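Workshop notebook, Hendidura bindery and paper store
December, entry begun 9.40 a.m.

Subject: moisture content of the Torkard board, second delivery

The second delivery of Torkard board was signed in this morning and moved to the upper racks. Wenjie Cheng recorded the gross weight as 2,924 kg against 2,772 kg for the first delivery. The sheet count on the two dockets is the same. The difference is larger than the supplier's stated tolerance and the board has been held back from cutting until it is explained.

Two causes are being considered. The first is that the second lot was made to a heavier grade and labelled in error. The second is that it has taken up moisture in transit. Caliper readings at the corners and centre of five sheets were within the ordinary spread for the grade, which argues against the first. Corner readings on the lowest sheet of the stack were higher than the rest – this sheet had been against the pallet and should probably be disregarded.

Strips were cut from the same five sheets, with the grain and across it, weighed and placed in the drying cabinet at 10.15. They are to be weighed again at hourly intervals until two successive readings agree. The strips are marked in pencil on the reverse. Ink was used last time and bled on two of them, and the record for those strips had to be struck out.

11.20. First reweighing. All strips have lost weight, those from the outer sheets more than those from the middle of the stack. The balance was checked against the brass weights before and after and had not drifted.

12.20. Second reweighing. The loss has slowed. The paste trial with the Nonent starch has been put off to the afternoon, as the cabinet cannot be opened between readings without disturbing the figures. Qiuyue Kong has asked that the starch be made up fresh and not kept overnight. The jar from the previous batch has been discarded and the label retained for the file.

The checked cloth stays on the long table for the pasting work and is to be wiped down before any board is laid out.
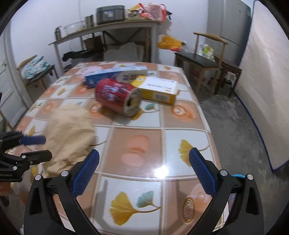 Rogério Cordeiro doubts that moisture alone will account for the gap. On his reckoning the board would need to have taken up nearly 6 per cent of its weight, and he would expect to see some cockling at the edges by then. He suggests that the first pallet be weighed again before anything is said to the supplier, in case the earlier figure was taken without the pallet.

This is a fair point. The first docket does not say whether the pallet was included, and the entry for that day is no help.

1.20 p.m. Third reweighing agrees with the second for all strips but one. That strip goes back in for a further hour. First pallet to be reweighed when the floor scale is free.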